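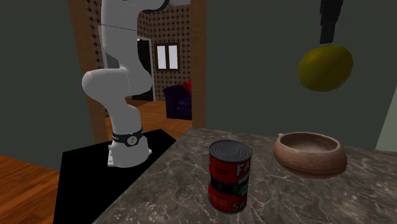 Open day at the robot teaching lab in Esamness

Last Monday I visited the open day of Emolbridge, a small firm which collects demonstrations for robot arms. Their lab is in Esamness, on the upper floor of a former printing house. The bus from the station stops almost at the door, but the entrance is on the other side, by the bicycle racks, and I walked past it two times.

I work in training at a company that packs dried food, and we are thinking if one of our packing tables could be given to an arm. So I came with practical questions. Most other visitors were students, and there were two families with children who were far better than me at everything.

The tour started with teaching by hand. You hold a real arm near the wrist, press a button to make the joints free, and pull it through the movement. The arm records the path. I had expected it to be heavy and it was not heavy, but it has its own opinion about where the elbow should go. My first recording was full of small stops. Our guide said that stops are learned also, so a nervous teacher makes a nervous robot. She deleted it and I was glad.

After this we went to the remote control room, which I found the most interesting part. A good share of their work is done in simulation. The operator sits at a desk with a hand controller and looks at a kitchen on the screen, with a white arm, a marble counter, a red tin can and a clay bowl. The program is called Zamani and they have made it themselves. When you move your hand, the gripper moves, and when you squeeze the trigger, it closes. The task of the morning was to pick up a fruit and put it in the bowl, without touching the can. To me the fruit was a lemon, but the boy beside me said mango, and with those green patches I could not prove that he was wrong.

Every visitor could try for five minutes. It is difficult to judge depth on a flat screen. I had the fruit in the air quite soon, but then I did not know how far behind the bowl I was. The trick, they told me, is to turn the view before going down, and to go down slowly. My third attempt was good and it was saved. The others were marked as failed, and these are kept in a separate folder.

On the wall was a sheet with the state of the project. They want 100 good demonstrations for each task before they train anything, and for the whole kitchen they had 1689 on that day. An experienced operator works for 20 minutes and then takes a break, as the quality drops when the wrist is tired. I wrote this down for my own company, where we never think of the wrist.

In the afternoon there was a talk with slides about moving from simulation to a real arm. I must say I lost the thread in the middle. What I understood is that the simulated kitchen is changed many times – other walls, other light, the objects in other places – so that the robot does not learn one picture by heart. Somebody asked if the weight of the fruit is realistic. The answer was that it is set by hand and that friction gives them more trouble than weight.

I asked if a person from the packing line, with no computer knowledge, could learn to give demonstrations. They said yes, in one or two days, and that people who do the work with their hands every day are often better teachers than engineers. I would like to see this before I believe it fully, but we agreed on a trial with our paper bags.

Coffee was in the canteen downstairs, and the soup was finished by one o'clock. The next open day will be in April at their second site in Nelivside. You must register beforehand for the remote control desk, the places for the hand teaching are free.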